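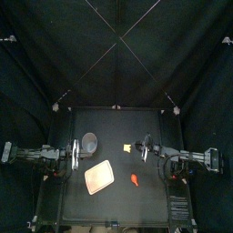
Posted by the Weltell hiring team | Robotics software | Full time, on site

Software Engineer, Bimanual Manipulation

Weltell writes control and planning software for two-arm tabletop robots. We are hiring an engineer to work on Trillgate, our motion planner, and on the perception code that feeds it.

Test objects are ordinary small things: a translucent cup, a sponge, a white plastic tray, a rubbery toy. The planner has to decide which arm takes which object and keep the two grippers out of each other's way.

What you will work on:
Collision checking between the arms. The planning budget is 30 ms and we miss it too often.
The control loop, which runs at 1000 Hz in C++.
Pose estimation for clear and soft objects. Clear cups are our worst case.
Fusudia, our log replay tool. It slows down badly past 500 episodes and needs a new index.

You should have:
Solid C++ and Python.
Experience with real robot hardware, in a job or in school.
Comfort reading someone else's logs.

ROS 2 and trajectory optimization are useful but not required.

The job is at our Nogueira lab. Core hours start at 10 a.m. We pay up to 2000 dollars toward moving costs.

To apply, send a resume and a link to code you wrote through the form on our jobs page. There is one phone call and one paid half day in the lab. Applications close at the end of July.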